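Briltby Community Help > Eating Out > Groups and Bookings

Weekend buffet for 18 people, do we have to prepay and can some of them just order from the menu?

Asked Mar 5, 2020
Viewed 3767 times
2 answers

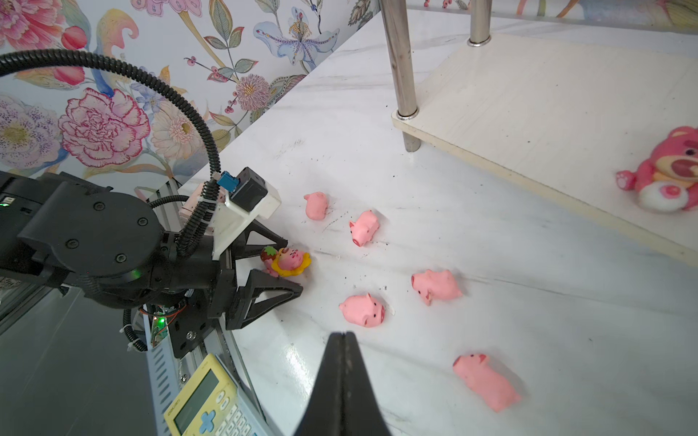 soupspoon858

I'm putting together a late breakfast for my parents' anniversary and we are leaning toward the weekend buffet at the Farimell. There will be 18 of us, including four kids between three and eleven. I have been there twice as part of a small table but never with a group this size, and the website doesn't say much.

What I've been told so far, by phone: groups of more than ten have to book the first seating or the second seating, and each one runs two hours. They want the whole thing paid in advance. The person I talked to was friendly but couldn't tell me what happens if two or three people drop out in the last couple of days. She said someone would call back and that hasn't happened.

The other problem is that three of the adults barely eat in the morning. My uncle has coffee and toast and that's it. I don't mind paying for him, but the buffet price for somebody eating toast is hard to swallow. I asked if those three could sit with us and order from the regular menu and she said "usually everyone at the table is on the buffet." Usually is the word that makes me think there's some give.

So my questions are:

Does anyone know if the prepayment can be changed once it's made, up or down?

Has anyone managed to mix buffet and menu at one table there?

Is the first seating or the second one better? My mother would like the second because people are driving in, but I have a feeling the food is better early.

We also looked at Ollitz, which doesn't have a buffet but does a set breakfast on long tables. It's cheaper per person. The parking over there is bad though, and two of our group don't walk well. If somebody thinks it's still the better choice I would like to hear it.

Edit: to the person who asked, the kids are three, five, eight and eleven. No allergies except one adult who can't have shellfish.

Answer (marked as helpful by the person who asked)

We did this at the Farimell in December with a slightly smaller group, so it's fairly recent, but check it all by phone because they change things.

Prepayment. We paid for everyone a week ahead. You could move the number up or down until the Thursday before, noon. After that you could add people if there was room but you couldn't take any off. One of ours got sick on Friday and we lost that one. They didn't offer a refund and I didn't push. What I would do in your place is book for the people you are sure of and tell them there may be two more. They wrote "possibly 2 more" on our booking and set the extra places anyway.

Get the final number in an email. Our deposit was written down under the wrong seating and it took them ten minutes at the front desk to find it, with everybody standing there in coats.

Mixing buffet and menu. No, not at one table, at least not for us. The reason they gave is that they can't keep track of who is picking from whose plate. But they have a "coffee and bread" rate which isn't printed anywhere. It covers hot drinks, juice, and the bread and pastry end of the buffet. You have to ask for it when you book. They wouldn't add it on the day. I don't remember the exact price, it was less than half of the full one. That sounds right for your uncle.

Kids. Under four was free, then there was a child price up to ten. Your eleven-year-old will be charged as an adult. I would ask if they'll let that go with a big group. The worst they can do is say no.
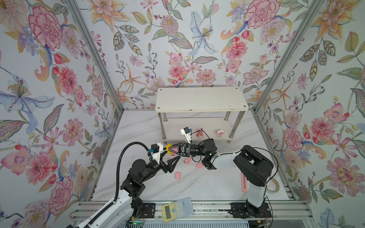 Floral wallpaper with a white two-tier shelf

Which seating. I have been to both. The first one is quieter and the egg station has no line to speak of. In the second one the line for eggs was long enough that my sister gave up and had pancakes, which come out of the kitchen on trays and were fine. The carved meat only comes out partway through the first seating, so if your family cares about that, the second is better. They do refill everything between the two. I didn't notice that the food itself was any worse.

With people driving in I'd take the second. If one car is late to the first seating you don't get those minutes back — they start clearing at the two-hour mark and they mean it. At the second seating there is nobody waiting for your table and we stayed a good while over.

Shellfish: there was a seafood table and it was set apart from the rest, but the tongs travel. Have your relative go up early and mention it to the staff. They brought ours a plate from the kitchen without any fuss.

Also ask for the long table by the side door if you have people who don't walk well. It's a short way from the parking lot and there are no steps. The main entrance has three.

Comment from soupspoon858: Thank you, this is what I needed. I called again and asked about the coffee and bread rate by name and she knew what it was right away. They are putting three down for it. The cutoff is still Thursday noon. She wouldn't budge on the eleven-year-old.

Answer

I would go to Ollitz. The Farimell is overpriced and a buffet means half the table is always standing up so you never get to talk to anybody. At Ollitz they bring it all out and you pass it. Potatoes are very good. Parking is bad but you can drop people at the door and then go park behind the Li building on weekends, it's free and there is always space.

I haven't been since last summer so I don't know what they charge now.

Comment: The lot behind Li has a gate now. It was open the last time I tried it but I wouldn't count on it with older relatives in the car.

Comment: Ollitz only takes groups over twelve if you order the same set for everyone. That might matter with a three-year-old and a man who eats toast.

Related questions

Is there anywhere in Briltby that serves breakfast after noon on weekdays?
Do you tip on a prepaid buffet?
Ollitz gift card, can it be used for the set breakfast?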